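3.2 Shared tables in exercise rooms

The second group of surfaces in the survey consists of tables placed in rooms whose main purpose is exercise. These tables are rarely mentioned in floor plans and are usually bought separately from the equipment. In the records we collected they nevertheless held more objects per unit of surface than the reception counters discussed in Section 3.1. We treat them here as a type of their own.

We logged 347 table visits across the sites. A visit began when a person put something down on the table or picked something up, and ended when that person had moved out of reach. Visits in which a person only leaned on the table were recorded but left out of the counts. Of the 347 visits, 152 involved leaving at least one object behind, and 94 involved removing an object that the same person had not brought during the session. The remaining visits were short ones in which a person set down an item and took it away again.

Objects were sorted into four groups: personal items (cups, phones, towels), cleaning items (wipes, sprays, tissues), electrical items (tablets, cables, adapters, testers), and packaging. The grouping follows the Kragh scheme with one change. Kragh places cables with the device they belong to, and we coded them separately. In a shared room a cable is often left on the table after its device has gone, and it takes up space in a different way. A coiled cable can be pushed aside with one hand. A loose one catches on whatever is next to it and tends to be left where it is.

Figure 4 shows a round wooden table with stationary bikes along the wall behind it. Objects from all three of the main groups are present. A cup stands on a coaster at the right, a soft pack of wet wipes lies in front of a white box on the far side, and the middle of the table is taken up by red cables with black-tipped ends, looped across the wood and connected to a pink box. A second bundle of cables, black, lies coiled just beyond.

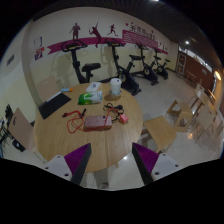
Figure 4. Round table in an exercise room, with personal, cleaning and electrical items on one surface.

Round tables differed from rectangular ones in how the center was used. On rectangular tables, people placed objects along the long edges and left a strip clear down the middle. On round tables there was no obvious edge to line things up with, and electrical items drifted toward the center. Cups stayed near the rim on both shapes. Coasters made a difference here: where one was present, cups were returned to it in most of the visits that involved a cup, and other objects were seldom set on top of it. We did not expect such a small item to hold its place so well.

Cleaning items behaved differently from the other groups. They were picked up by many people and put back by most of them, but often in a new spot. At the Weda site, where the table was wiped every Tuesday, the pack of wipes was usually returned to the far side of the table, within reach of the person cleaning the equipment. At the Hesham site, with no fixed cleaning time, it moved from one side to the other several times in a session.

Distance to the equipment also mattered. Tables within two steps of a machine were used by people still seated or about to sit down, and these visits were brief. Tables further away were used before and after exercise, and the objects left on them stayed longer — in a few cases for the whole day. The Cimus site had tables of both kinds in the same room, and the split was clear there even though the same people used both.

Table height was not controlled. All of the tables could be reached from a standing position without bending much, and we saw no reason to separate them further. The area of each tabletop was measured, and none of the sites used a cloth or a mat over the whole surface.

Packaging was the smallest group and the hardest to code. A closed box may be storage, a product waiting to be opened, or something left to be thrown out, and its outside gives little help. We coded a box as packaging only if it was opened or discarded during the observation period. Boxes that stayed closed were entered as unassigned, and they are left out of the comparison in Section 3.3.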